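Looking after a varnished timber floor in an attic room

Rooms under the roof are harder on a floor than most people expect. They run hot in summer and cold in winter, they get strong light from one direction, and dust settles in the low corners where a vacuum head won't fit. These are the jobs we do in ours and how often.

Weekly

Vacuum with the hard floor head, brush down. A beater bar will dull the varnish in the walkways. Go with the boards, then do the edges under the eaves with the crevice tool. We use the soft brush from an old Tivo upright for this, and any brush with natural bristles does the same job.

Wipe spills when they happen. Water left standing on a seam will lift the finish along the edge of the board, and the grey line it leaves can't be mopped out.

Monthly

Damp mop with a well-wrung microfibre pad. Use 5 mL of pH-neutral floor soap to a litre of lukewarm water. More soap than that leaves a film, and the film shows up as footprints. Skip vinegar and skip steam.

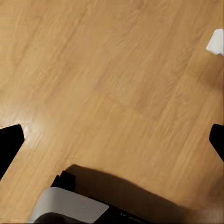 Check for scratches with a torch held low to the boards. Fine ones in the varnish can be left alone or touched up with a wax stick close to the colour of the wood. Go a shade lighter if you can't get a match. Warm the wax in your hand, rub it across the scratch, wait 30 minutes and buff with a dry cloth. Anything you can catch with a fingernail needs varnish, and the new coat has to be the same type as the old one. Try it inside a cupboard first.

Felt pads go under every chair and table leg. The stick-on Kasberg ones last us a few months before grit works into them. Pull them off and replace them, don't brush them.

Light and fading

Sun through a roof window changes the colour of timber faster than sun through a wall window. Move rugs a little every July and January so the edges don't print onto the floor. A blind pulled down through the middle of the day helps more than any polish. Öberg and Nudimmont both sell blinds cut to the size of the window, so read the code on the plate at the top of the sash before you order. 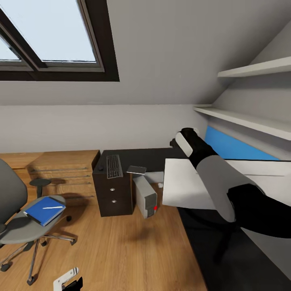

How long should I wait before putting furniture back on fresh varnish?

Leave it 7 days for anything heavy, and longer for rugs. Walking on it in socks is fine after the first day with most water-based products — check the tin, as oil-based ones are slower. Lift furniture into place and keep the window open a crack until the smell has gone.

Last updated July 28, 2020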